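Wisach Neighbours Help Board
Home and Household > Cleaning and Laundry

Checkered tablecloth on a shared work table: how do I keep it from sliding, and is it worth keeping?

Posted by Javiera Herrera, 2018-01-25

Hello everyone, long-time reader and first-time poster, so forgive me if this is in the wrong section. I look after the big front room at our place in Painemal, which gets used for all sorts during the week, and before Christmas I bought a red and white checkered cloth for the main table because the top underneath had gone a bit grim. The room is very bright and nearly all white, and I thought it could do with some colour. I paid $80 for it, which felt like plenty for a tablecloth, but everyone said how cheerful it looked and I was rather pleased with myself.

My trouble is that it creeps. People stand at that table more than they sit at it, leaning in and reaching across, and by mid-afternoon the whole thing has wandered a good hand's width toward whoever has been busiest. 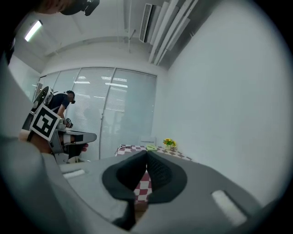

I've tried those metal clips you get for picnics, but they catch on sleeves and one of them flew off and landed in my tea. I've also tried tucking the corners under, which lasted until lunch. I don't want to tape it down as I still need to get it off for washing, and I'd like it to go on being a table that anyone can walk up to and use without a lecture from me first.

The other half of my question is about things being left on it. With a plain table I could see at a glance what was lying there, and now the pattern is so bold that small things seem to vanish into it. I'm forever patting about for pens. Larger things are easier, but they do pile up, and then I can't shake the cloth out without moving everybody's belongings.
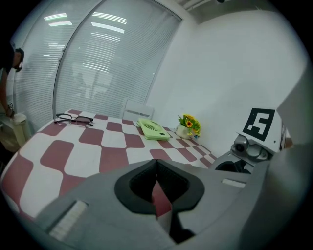 Glasses and the little green fan on the checkered cloth

So, do I persevere, or do I fold it up, put it away for picnics and buy something plain? Any thoughts very welcome, and thank you for reading all of this!

Gervasio Henríquez
Member, 416 posts

Lovely to see a bit of colour in a work room, Javiera, and please don't give up on it yet. I had exactly the same bother with my mother's kitchen table and the fix was a layer of non-slip underlay, the soft open-weave sort that's sold for rugs. You cut it a few centimetres smaller than the tabletop all the way round so it never peeks out, lay it flat, and put the cloth over it. Smooth it from the middle to the edges with your forearm. Mine came off a roll 105 cm wide and I needed two strips side by side, butted together, not overlapped or you'll feel the ridge every time you put a cup down.

Do give the tabletop a proper wipe and let it dry before the underlay goes on. Crumbs underneath will drive you mad, and if there's any polish on the wood (if it is wood, you didn't say) the underlay can stick to it over a hot summer. I lift mine every month or so and have a look. No marks so far, touch wood.

For washing, if it's cotton I'd go cool and separate the first few times, because red dye has a way of finding your white tea towels. I lost four good pillowcases that way one December and I'm still a little sore about it. If it's the wipe-clean kind, warm water and a drop of dish soap is all it wants, and hang it over a rail afterward so it doesn't set in creases.

As for the bits and pieces, try one shallow tray in a single plain colour, parked at the end of the table people use least. Glasses, pens, keys, all of it goes in the tray, and come washing day you pick the tray up and off comes the cloth. A little fan will probably want its own spot on a shelf, they take up more room than you'd think once they're lying down.

Idris Ellis

just get a plain one. checks give me a headache

Santino Espinoza

I'd second the underlay. One thing to add for Javiera: check how far the cloth hangs down at the sides. If it's long enough for people to brush against as they go past, that could be half your creeping right there. We hemmed ours shorter and it settled down nicely. My neighbour swears by sewing small curtain weights into the corners as well, and I can lend you the leftover packet if you're anywhere near Rirkon. You'd want to unpick them before it goes in the machine, mind, they make an awful racket.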